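トップ > 仕事・職場 > 製造・物流の現場 > 自動化・ロボット

手持ちグリッパでの作業記録が始まり、班の仕事の中身が変わってきました。同じ経験のある方に聞きたいです

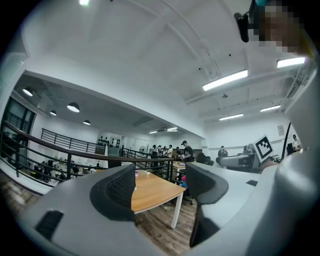

手持ちグリッパと作業台。手すりの下の階にも机がある

07/11/2019 投稿者:袋詰め班の端っこ

Resterbyという会社のPidstead事業所で、部品の仕分けと袋詰めをしています。工具の補修部品や組み立て用の小物を、注文書どおりに袋や箱へそろえて出す仕事です。正社員ではなく、時給の契約社員です。

9月から、作業の一部を手持ちのグリッパでやることになりました。二本指のつかみ具を自分の手で持ち、それで部品をつまんで、トレイに移したり袋に入れたりします。動きと映像が記録されて、そのデータでロボットアームに同じ作業を覚えさせるそうです。アームのほうは社内でIltenwoodと呼ばれています。最初に受け持たせるのは、Azarという取引先に出しているキットの仕分けだと説明されました。

困っていること、よく分からないことがいくつかあるので、まとめて書きます。長くてすみません。

まず、ノルマのことです。記録の当番になると、午前中はほぼ記録だけで終わります。ところが班の出荷予定は前と同じままです。当番が抜けた分は残りの人でやるので、当番の人も午後になって急いで取り返そうとします。先月は班全体で526回分の記録をとりましたが、日報に記録の回数を書く欄がありません。袋詰めの数だけが表になって貼り出されるので、当番が多かった人は数字が下がって見えます。私もそのひとりです。班長は「分かっているから気にしなくていい」と言います。ただ、評価の面談をするのは班長の上の人で、その人が普段の様子をどこまで見ているのかは分かりません。

次に、手のことです。グリッパはそれほど重くありませんが、指でつまむのとは力の入れ方がまったく違います。開閉を自分の手で調節しながら、手首の角度も保たなければなりません。続けてやると親指の付け根と前腕が張ります。若い人は平気な顔をしていますが、長く勤めている人のなかには家に帰ってから湿布を貼っている人もいます。休憩は通常の作業と同じ時刻で、記録のための休みはありません。

それから、やり方の問題です。私たちは長年の癖で、部品を二つ三つまとめてつかみ、手の中でより分けながら入れています。そのほうが早いからです。グリッパだとそれはできないので、一つずつになります。技術の人からは「普段どおりにやってください」と言われますが、普段どおりにはできません。どうすればいいか聞くと「自然にやってもらえれば」と返ってきて、話が進みません。しくじったときに消してやり直すのか、そのまま続けるのかも、担当者によって言うことが違います。

最後に、いちばん聞きにくいことです。アームが動くようになったら、私たちの仕事はどうなるのでしょうか。説明会では「人を減らすための導入ではありません」と言われました。では何をするのかと誰かが聞いたら、「より付加価値の高い業務に」という答えでした。具体的には何なのか、その場にいた誰も分かっていなかったと思います。時給がどうなるのかも出ませんでした。

反対したいわけではないんです。Azarのキットは細かい座金が多くて目が疲れるので、機械がやってくれるなら助かるという気持ちもあります。ただ、自分たちの手の動きを渡しておいて、そのあと契約が更新されなかったら、さすがにやりきれません。

似たような記録作業をしたことのある方、または導入する側にいた方、実際どうだったか教えてください。会社に何をどう確認しておけばいいのかも知りたいです。できれば角が立たない言い方で。

投稿者:元検品・いま段取り係

うちは樹脂部品の工場で、二年くらい前に似た流れがありました。方式は少し違って、手持ちの道具のほかに、アームを直接手で動かして覚えさせる作業もありました。記録に出ていたのは検品と梱包の人で、私も検品から出ていました。参考になりそうなところだけ書きます。

ノルマの件は、早めに言ったほうがいいです。私のところも最初は日報に欄がなく、同じことが起きました。あとから直してもらえましたが、直る前の月の数字はそのまま残りました。面談のときに口で説明すればいいと思っていたら、面談する人の手元には表しかなくて、こちらが言い訳をしているような形になってしまったんです。いま思うと、欄がない時期でも日報の備考に「午前、記録作業」とだけ毎回書いておけばよかったです。許可のいることでもないし、書いてあれば後で照らし合わせられます。今日からでもやってください。先月の分も、当番表が残っているなら写しておくといいです。

言い方ですが、私たちは「評価が下がるのが心配です」とは言わず、「記録の時間が見えないと出荷の見込みが立てにくいので、欄を作ってもらえませんか」と頼みました。班長も毎日の見込みが外れて困っていたので、これはすぐ通りました。そのあとで出荷予定のほうも当番の人数を引いて組まれるようになりました。そちらは時間がかかりました。営業が先に納期を約束してしまっていたからです。

手のことは、我慢しないほうがいいです。私は我慢して、腱鞘炎の手前までいきました。産業医か衛生の担当がいる職場なら、そちらに先に話すのも手です。うちで決まったのは、記録を続けてやるのは長くても一時間までで、そのあとは別の作業に替わるというやり方でした。午前中ずっと同じ人がやるより、短く区切って回すほうが記録の出来もよかったらしく、技術側も反対しませんでした。あと、作業台の高さは見てもらってください。素手のときにちょうどいい高さでも、道具の長さが加わると肘が上がります。うちは台の高さが変えられなかったので、足元に踏み台を置いて合わせました。見た目は悪いですが、肩はずいぶん楽でした。背の高い人は逆に踏み台がじゃまになるので、すぐどかせるものがいいです。

持つ手を左右で替えていいかどうかも聞いておくといいですよ。うちは駄目でしたが、駄目だと分かっただけでも休みを増やす話の材料になりました。

仕事がどうなったか。ここが一番気になるところだと思うので、良いことも悪いことも書きます。

アームが入ったのは、形のそろった部品の詰め替えでした。入ってすぐは人の手が余計にかかりました。つかみ損ねて止まる、部品が傾いて入る、トレイの補充が遅れて空振りする、そういうのを見て回る人が必要だったからです。その係になったのが私を含めた記録経験者でした。どこでつかみにくいか体で知っているので、止まった理由の見当がつきやすかったのは確かです。

そのうち止まる回数が減ってきて、詰め替えの席は減りました。辞めさせられた人はいません。ただ、契約の更新の時期に自分から辞めた人がいて、その補充はありませんでした。会社の言う「減らすための導入ではない」は、うちの場合はそういう意味でした。嘘とまでは言えませんが、説明会で聞いたときの印象とは違いました。

私はいま段取り係です。品種の切り替え、トレイの準備、アームの復帰、記録の追加が要るときの手配をやっています。時給は上がりましたが、上がったのは係になって半年以上たってからです。最初は「お手伝い」という扱いで、仕事だけが増えて時給は同じでした。もし今後、見回りやトレイの準備を頼まれるようになったら、その時点で「これは何という仕事で、いつから時給に入りますか」と聞いてください。慣れて当たり前になってからだと言い出しにくいです。

仕事の中身が合わなかった人もいました。黙々と手を動かすのが好きで検品にいた人が、画面の表示を見て復帰操作をするようになって、つまらないと言っていました。その人は希望を出して、機械の入っていない大物の梱包に移りました。希望を聞いてもらえたのは、聞かれる前に自分から紙に書いて出したからだと思います。

会社に確認することとしては、私なら次のあたりです。

・記録の時間は、生産数の計算でどう扱うのか
・連続でやる時間の上限と、交替のしかた
・映像に顔や声が入るのか、入るなら誰が見て、いつ消すのか
・映像を作業の速い遅いの評価に使わないと、紙に書いてもらえるか
・アームが入った後の配置の案と、それをいつ現場に見せてくれるのか
・新しい係の募集があるなら、契約社員も手を挙げられるのか

三つ目と四つ目は質問に書かれていませんでしたが、うちではここが一番もめました。記録の映像を見た課長が、ある人の手が遅いと朝礼で言ってしまったんです。次の日から記録に出たがる人がいなくなって、技術の人が謝りに来ました。そのあと目的外には使わないという紙が出ました。先に出ていれば済んだ話です。

一人で聞きに行くと角が立つので、班で紙一枚にまとめて班長から上げてもらうのがいいと思います。回答も紙でもらってください。

投稿者:tana-oroshi

うちにもアームが入りましたけど、半年で倉庫の隅に行きました。座金みたいな薄い金属は重なるとうまくつかめないらしいです。そんなに心配しなくていいんじゃないですか。手が痛いなら痛いと言えばいいと思います。

投稿者:手順書を書く人

導入する側の仕事をしています。会社は違うので、Resterbyさんの事情は分かりません。一般的なところで答えます。現場の方から同じことをよく聞かれますし、こちらの説明が足りていないのだろうと思いながら読みました。

「普段どおりに」と「自然に」について。言っている側の意図は、おそらく、ロボットのために遠慮した動きをしないでほしいということです。変にゆっくりにしたり、一つ置くたびに止まったりすると、その止まり方までデータに入ります。一方で、まとめてつかんで手の中でより分ける動きは、二本指の道具ではできません。ですから一つずつで構いません。一つずつのなかで、迷わず、無理のない速さで動かすというのが、求められていることに近いと思います。ただこれは、担当者がはじめにそう言うべきことです。手順書に書いてもらってください。

しくじったときの扱いが担当者で違うというのは、少し気になりました。つかみ損ねてつかみ直した記録を残すかどうかは、やり方によって考えが分かれます。つかみ直しを含めて覚えさせたい場合もありますし、きれいに終わったものだけ使う場合もあります。どちらもあり得ますが、同じ現場で混ざっているのは困ります。せっかく先月とった記録の一部が使われず、とり直しになるかもしれません。とり直しになれば、また皆さんの時間が取られます。「どちらが正しいか決めて、台の横に貼ってください」と言っていただいて大丈夫です。技術側にとっても助かる指摘なので、角は立たないはずです。

うちで貼っている紙の内容を少し書いておきます。職場ごとに違うので、そのまま使えるとは限りません。

始める前に、トレイと袋の位置を印に合わせる。
録り始めてから、ひと呼吸おいて動く。
つかみ損ねたら、そのままつかみ直して続ける。
床に落としたら、そこで終わりにして「落下」と書く。
誰かに話しかけられて手が止まったら、その回は使わない印をつける。
指の面に油や粉がついたら拭く。
手や腕が張ってきたら、回数の途中でも交替する。

最後の行は、前に現場の方に言われて足したものです。それまでは一回の当番で70回という目安だけが書いてあって、皆さん無理をしてでもそこまでやってくださっていました。後のほうの記録を見ると、明らかに動きが雑になっているんです。疲れているから当然です。そういう記録はあまり役に立たないので、途中でやめてもらったほうがこちらとしてもありがたい。このことは現場にうまく伝わっていませんでした。

記録が全部でどのくらい必要かも、聞いてみてください。私が関わったところでは、品種ごとに1,000回を区切りにして、そこでいったん試し、足りないところだけ追加するという進め方でした。終わりの見えない当番はつらいものですし、計画があるなら隠す理由はないと思います。答えが「まだ決まっていない」だとしたら、次にいつ決めるのかだけでも聞けるといいです。

上の方が書かれている映像の扱いは、私もその通りだと思います。手元を撮るつもりの道具でも、広い範囲が写るものだと、奥で働いている人や通りかかった人まで入ります。当番の人だけでなく、同じ部屋にいる全員に関係する話です。記録に出ない人にも説明があったかどうか、確認してみてください。うちでは顔をぼかす処理をしてから保存しています。

仕事がどうなるかについては、導入側の私が言うと信用しにくいでしょうが、知っている範囲で書きます。私が見てきた現場では、アームに任せる分量は計画より小さくなることが多いです。品種が変わる、袋が変わる、取引先が箱の寸法を変える、そのたびに人が間に入ります。ですから急に全員の席がなくなるということは、私は見ていません。ただ「計画より小さい」からといって影響がないわけでもなくて、繁忙期に頼んでいた短期の人を呼ばなくなる、という形で最初に出ます。常勤の方から見ると変わっていないようでも、毎年来ていた人が来なくなるんです。班にそういう人がいるなら、その人たちの分も一緒に聞いておいてほしいと思います。

「付加価値の高い業務」という言い方は、正直、私も資料に書いたことがあります。書いたときには中身が決まっていませんでした。決まっていないときは決まっていないと書くべきでした。もし同じ資料が配られているなら、「この業務の名前と人数と開始時期を入れたものをください」と頼むのがいいと思います。空欄のまま返ってきたら、その部分はまだ誰も考えていないということなので、現場から案を出せます。品種切り替えの準備、不良の見分け、新しい人への教え方など、皆さんのほうが詳しいことは多いはずです。

一つだけ前の方と違う意見を書きます。日報の備考に書くのは賛成ですが、回数も書いておいたほうがいいと思います。「午前、記録作業」だけだと、準備で待たされていた時間なのか手を動かしていた時間なのかが分かりません。待ち時間が長いのは技術側の段取りの問題なので、それが見えるようにしておくと改善を頼みやすくなります。

投稿者:袋詰め班の端っこ(補足)

ありがとうございます。班の休憩のときに、いただいた内容をみんなで読みました。

備考欄への記入は今日から始めました。回数と、待っていた時間も書くことにしました。待ち時間は思っていたより長くて、ケーブルのつなぎ直しや位置合わせで何度も手が空きます。

映像のことは考えていませんでした。うちの作業場は吹き抜けに面していて、手すり越しに下の階の席まで見えます。下の人たちに聞いたら、記録をとっていることは知っているけれど、自分が写るかどうかの説明は受けていないとのことでした。これは班長も知らなかったようで、先に確認してくれることになりました。

つかみ直しの件は、技術の人に紙を貼ってほしいと頼みました。嫌な顔はされず、担当者どうしで話が食い違っていたことを初めて知ったという感じでした。決まるまでの間は、つかみ損ねた回に印をつけておくだけでいいそうです。

配置と時給のことは、班で紙にまとめている途中です。年末だけ来てもらっている人が2人いるので、その人たちのことも一行入れます。名前の出し方で少し意見が分かれていて、全員の名前を書くか、班の名前だけにするかで止まっています。こういうときはどちらがいいのでしょうか。

投稿者:元検品・いま段取り係

うちは班の名前だけにしました。全員の名前にすると、書きたくない人が困ります。提出した日付と、いつまでに返事がほしいかは必ず入れてください。うちは期限を書き忘れて、最初の返事が来るまでひと月以上待ちました。

待ち時間の記録、いいと思います。うちでもやればよかったです。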